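4.2 Storage of outdoor clothing and the use of the entrance zone

The second group of questions in our survey concerned the entrance zone of the dwelling. By entrance zone we mean the part of the floor between the outer door and the first inner door, or, where there is no inner door, the part which the residents themselves treat as separate from the living area. In Kurasberg this part is usually small. In the older buildings of the Pritov district it was often not planned at all, and the residents made it later with a curtain, a change of floor covering or a piece of furniture.

We sent the questionnaire to 200 households and received 122 that were complete enough to be used. Households that answered only the first page were left out of this section, although they are included in Section 4.1. The visits in Pritov were made in December, when heavy coats and winter boots are in daily use. The visits in Cassim were made in the summer, and for this reason we do not compare the two districts on the amount of clothing, only on the place where it is kept.

The most common arrangement in both districts was a row of hooks fixed to the wall. Built-in closets were the second. Free-standing coat racks were less common in Pritov than we expected from the earlier literature on small apartments, and the residents gave two explanations. The first is that the rack takes floor area from a place where two people can hardly pass each other. The second is that the rack becomes unstable when the coats hang on one side only. In Cassim, where the entrance zone often opens directly to the main room, the same object was described more kindly. Some residents said that it marks the end of the entrance without closing the view, and one resident called it "a door that is always open."

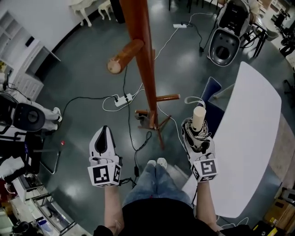
The question of height was raised by households with children. Wall hooks are mounted once, normally at the height suitable for the adult who mounted them, and are seldom moved. As a result the coats of the children are placed on chairs, on door handles or on the floor. Several families had added a second, lower row of hooks, but in rented apartments this was often not allowed by the contract. We think that the permission to make holes in the wall has more influence on the entrance zone than the size of the family, but our sample is too small to show this with confidence.

Floor covering was the next subject. Residents were asked if the floor of the entrance zone differs from the floor of the neighboring room, and if they had changed it. Hard, smooth surfaces were preferred because they can be wiped quickly, while the most frequent complaint about them was that they show every footprint. Residents over the age of retirement spoke more about slipping than about cleaning. Many of them used a small rug, and they also mentioned the edge of the rug as a danger. We did not find a household that was fully satisfied with its solution.

Figure 5. Interior view with free-standing coat rack.

Costs were asked in an open question. The local workshop Jaka, which makes simple furniture to order, was named by several respondents in Cassim as a place where a narrow bench with shoe storage can be bought. The highest amount that any household reported for work in the entrance zone was 3000, in local currency, and it included a new inner door. Most households reported no expense at all in the period of the study. The entrance zone is the last part of the home on which money is spent, even if the residents complain about it first.

There are some limits to these results. The answers describe what people say about their habits, and during the visits we noticed that shoes were sometimes removed from sight before we came in. Also, the word for "entrance" in the local language includes the shared landing outside the door. A part of the respondents may have answered about the landing, where coats are not kept but strollers and bicycles are. We corrected the wording of the question before the Cassim visits, and the Pritov answers should be read with this in mind.

In Section 4.3 we consider the shared landing separately, together with the rules of the building associations on what may be left there.

Last updated: August 2019

Contact the editorial office | Copyright the authors | Back to top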